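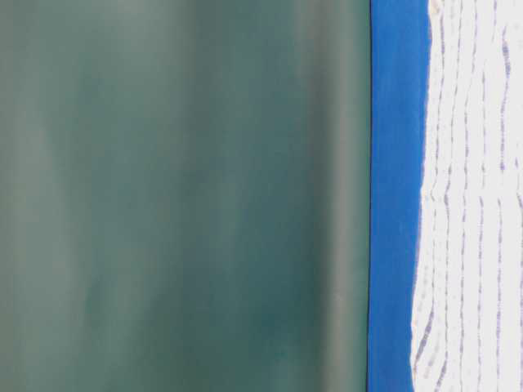

Session 5: Comparing camera positions for gripping soft items

Before we compare the two grippers, each group has to choose where its close camera will sit. A camera placed very near the work gives fine detail over a small area, and anything that comes nearer than its focus distance turns into a plain patch of colour. With the blurred green surface taking up well over half of the view, a program looking for cloth has only the right-hand side to work with: a strip of blue, then white material with faint broken purple lines. The lines are still useful. They bend with the folds, so they give some idea of the shape of the surface even where the white itself shows little contrast.

The edge between the blue and the white is ragged. Do not use it as a straight reference line. The thin dark line beside the green is much cleaner, but it marks the limit of the blurred surface and tells you nothing about where the cloth can be held.

Task for groups on the Gokenik controller

Save 2 views from each camera position, one with the gripper open and one with it closed. For each view, estimate what share of it is sharp enough to use. Write down the exposure setting and leave it alone between views. Timothée Moulin's group should start with the wide camera, as the close mount is shared.

Results go on the sheet in room 139 before the December session. Questions about the mounts to Sandrine Tanguy, room 416.

Reading: the Ferrand notes on focus distance, first part only.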